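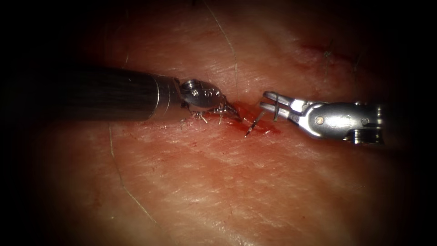
Two arms, one needle and a very crowded bench

I signed up at Fullo, the shared workshop in Cundasley, to build a bookshelf. The bookshelf is still flat in my hallway, and I now spend every Tuesday night helping Roxana Iordache teach a pair of robot arms to sew up a cut!

Roxana calls the rig Ashby, after the street where she picked up the base plate. It has two instruments that come in from opposite sides and meet over the wound, with the curved needle passing between them. The left one is my favorite (yes, I have a favorite). It's a long black shaft with a shiny steel wrist on the end, and the jaws past that are so fine I was scared to breathe near them for the first month.

The thread is what gets us. Motors we can tune, and Roxana can rewrite the motion code over a sandwich, but suture does whatever it wants. It frays, and then you've got pale fuzz hanging all around the left jaws and the whole evening goes to tweezers and muttering. We've tried slower moves. We've tried shorter lengths. Shorter is better for tangles but then you run out right when you need to tie.

My job is mostly the cables, which run through a drag chain I've rebuilt 7 times, plus the logbook. We passed 1,459 logged needle passes in June, a lot of them terrible. The handoff is the hard part: one set of jaws has to let go at the moment the other has hold, and if the needle rolls even a little, the tip ends up pointing somewhere useless.

So far we've spent around $2,392 between us, and please don't tell my husband how much of that was connectors.

If you're near Cundasley and good with small gears, come find us at the back bench. We're taking Ashby to the Rerkimcombe maker fair next, a 20-minute drive with the arms buckled into the back seat, and I still have to make a case for the wrists.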